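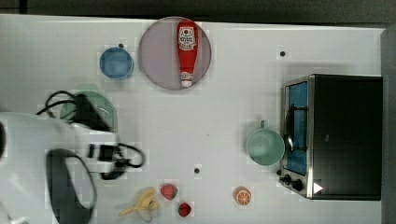
4. Setting up the scene model

Grurkent Planner does not move the arm until it has a scene model. The model is a list of objects, and each object has a name, a shape and a permission (grasp, avoid or ignore). With a table like this one, where the ketchup bottle lies across the plate, you must decide if the two are one object or two. We recommend two, with the plate as the parent of the bottle.

4.1 Making the object list

1. Open the Scene tab and press Capture. Keep your hands away from the table until the counter reaches 100.

2. Give each outline a short name. Do not use the same name for two objects, also when they look the same.

3. Set large fixed things, such as the toaster oven, to "avoid". The planner then keeps the distance written in the Margin field.

4. Check the dishes with holes. The depth filter can read the holes of a colander as missing data and divide it into small pieces. If this happens, select all pieces and press Merge. 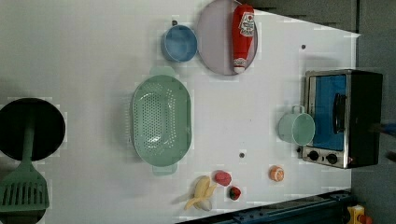

5. Press Save scene. The file is stored in the project folder with the ending .avitz.

Note: The screw holes in the table top may appear as very small objects. Set them to "ignore".

4.2 Wrist camera check

1. Move the arm to the pose "Look down" at low speed.

2. Open the Wrist view and compare it with the scene model. The drawn lines should follow the rim of the nearest dish.

3. Shiny plastic can give a white reflection in this view. Lower the exposure by 2 or 3 steps, until the holes can be read again.

Caution: Do not change the exposure while a plan is running. The tracker will lose its reference and the arm will stop.
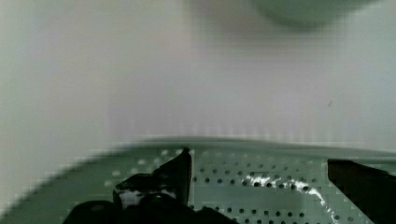

Do I have to repeat the capture when I move only one object?

Press Update instead of Capture. The planner looks again at the changed area and keeps your names and permissions.

Section prepared by Felicja Stępień, checked by Grażyna Ziółkowski.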